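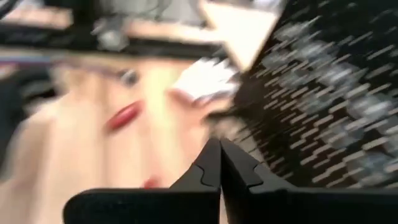

Student-led conferences went school-wide at Leinonen this spring and I have to tell somebody, because I'm still buzzing! All 764 kids ran their own meeting with a parent or guardian, and the teachers mostly sat back and listened. Each student gets a plain table and a folded name card. Fold it steep, so the two halves lean in and meet in a point like the two dark fingers down below, and the name reads well from the door. The quiet ones were my favorites – one of my seventh graders talked about fractions for longer than she's talked all year. Who else is doing these?
posted by marlo_gr7

pencilcase
Yes! We started in April with one grade. Did yours work from a script? Ours had sentence starters and some kids read them like a ransom note.

marlo_gr7
Starters for the first two minutes, then they close the folder and talk. Heikki Turunen, our counselor, wrote the starters and they're really good. Happy to share.

dkessler
I'm going to be the grump. I tried this for 3 years at my old school and parents kept cornering me afterward to ask how their kid was REALLY doing. So I had every meeting twice. If a child is failing, I want an adult saying so.

marlo_gr7
Fair, and we do hold separate meetings for kids who are in trouble with grades. But most families don't need that talk! They need to see the work.

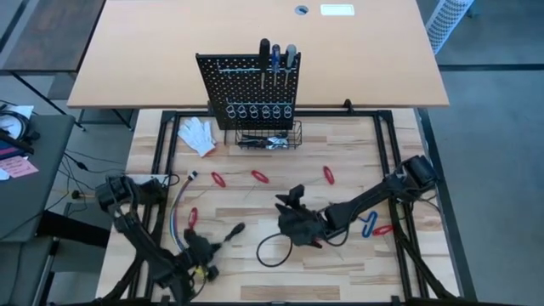 Portfolios are where ours used to fall apart, so let me jump in on that part. Kids would spend half the prep period hunting for glue and a hole punch. Now the supplies hang in the open, same idea as the three screwdrivers on that black pegboard with their handles up, and anything that doesn't hang goes in a basket underneath. Prep week got so much calmer, I love it.
posted by roomtwelve

pencilcase
Stealing this. What do you keep the work in? We were on Muvow but the parents never logged in.

roomtwelve
Paper binders plus Kerent for video. Grandparents want to hold the paper, trust me.

dkessler
OK, binders I can get behind. I still think 15 families in a room at once is too loud for anybody to say anything private.

tesositz_mom
Parent here, from Tesositz Middle. I went in expecting what dkessler describes and came out a convert. My son showed me a lab report he'd rewritten twice, and he was proud of it. At home I get "fine" and a shrug. The noise was a bit much, I'll give you that. 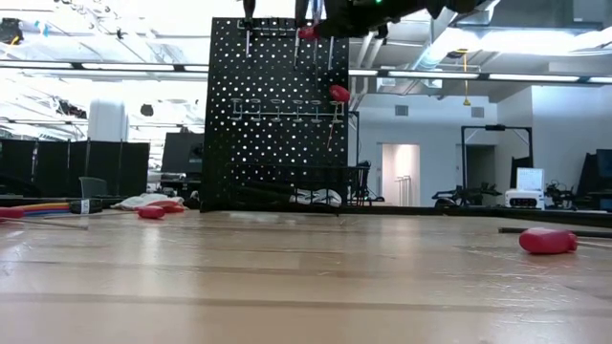 I'd also say please keep the evening slots. I work until six, and the 7:30 one was the only reason I saw any of it.

marlo_gr7
This made my day, thank you! The evening slots are staying. We had 60 families in the last block alone and it was the happiest part of the night.

dkessler
Fine, send me the sentence starters. I'll try it with one class in the fall and I reserve the right to complain.

marlo_gr7
Sending tonight – and complain all you like!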